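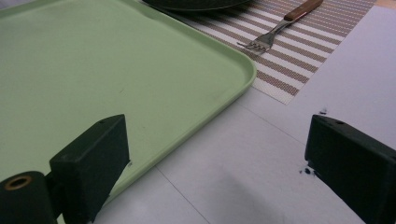 # In defence of the tray

I was brought up to believe that a tray was for people who were ill. You had soup on one if you had the flu, and otherwise you sat up at the table, with your own mat and your own fork, and you carried things in from the kitchen by hand, two at a time, like a waiter in training. My mother did four trips for a plain supper. I've done the same for most of my adult life and I only stopped last June.

What changed my mind was a big pale green plastic tray, the sort you'd expect to meet in a school canteen. It has a low rim and rounded corners and it's got a few scuffs on it by now. I love it more than any other thing in the kitchen, and I include the kettle.

My argument is that we've got laying the table the wrong way round. Most of us start with the pretty part. Out come the striped woven mats, then the forks with the reddish-brown wooden handles (mine have to be washed by hand, so I must like them), then the dark plates, and by the time everything looks lovely there's nowhere to put the food. So the mats get shoved along, somebody balances the bread on a pile of post, and a fork goes on the floor. I have a small white table. Most people I know have a small table! And we all lay it as if we had 40 guests and a sideboard.

Put the tray down first. Let it have its space, even if that means one mat sits at an angle, tucked up against the rim. Then fit the rest in. It looks a bit lopsided and I've stopped minding, and everything that drips or sheds crumbs does it in one place.

Osamu Kuroda, who lives upstairs and eats with us a good deal, thinks I'm wrong about this. He says a tray on the table looks as though you haven't finished carrying it, and that if I must have one it ought to be wood. He sent me a link to one from Tremano, a very handsome thing, and I did look at it for longer than I'd like to admit. But a wooden tray needs oiling and it wants to be admired, and I'd be putting a cloth under the hot dish to protect it. I can't be doing with that at seven in the evening. Plastic I can hold under the tap.

He has a point about the mats, though. I used to say that if you had a tray you could get rid of them, and I tried it for a month. The table felt bare, and the cutlery clattered every time it touched down. A woven mat gives a fork somewhere soft to lie. So the mats came back, and now we have both, and the table is as full as it ever was – only I make one trip instead of four.

Clearing up is where he really loses the argument, I think. Plates on the tray, forks on the plates, and off it all goes to the sink. The mats get shaken out of the back door. Osamu still carries his own plate through separately.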